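Learning at the small sink

For Usa Inthanon, the home corner is a serious part of any early learning program. She coordinates play resources at the Cunetti centre and was interviewed for this newsletter in April, shortly after the toy kitchen had been set out again.

“Children come to the sink first,” she said. “They know what it is for. Before they can name half the vegetables, they want to put a plate in it.”

The kitchen is kept deliberately modest. Ms Inthanon allows up to 15 pieces of play food in a session and holds the remainder in storage. “With 66 pieces on the counter, we found that most of them went on the floor,” she said. “A smaller selection gets used, and the children can pack it away themselves.”

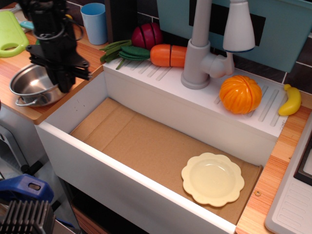
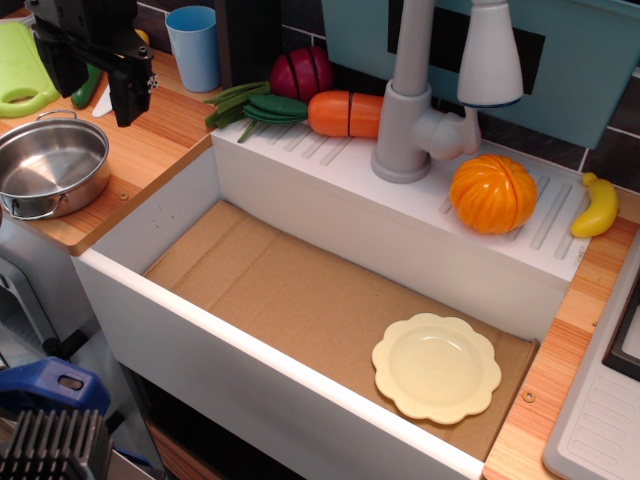
The play sink in both views, with a plate in the basin and the orange and banana to the right of the tap.

Cardboard is used to line the basin. Ms Inthanon prefers it to a fitted mat – it can be cut to size in the room and replaced when it is worn. The creases do not trouble her.

Sessions run for 30 minutes. Educators are asked to join in only when invited, and to use the ordinary names of things: plate, cup, pot, carrot. “We do not test them on colours,” she said. “If a child tells me the carrot is for soup, we talk about soup.”

Asked what she would add to the kitchen, Ms Inthanon named a tea towel and a second cup. “Two children can wash up together,” she said. “They cannot both drink from the one cup – that is where the arguments begin.”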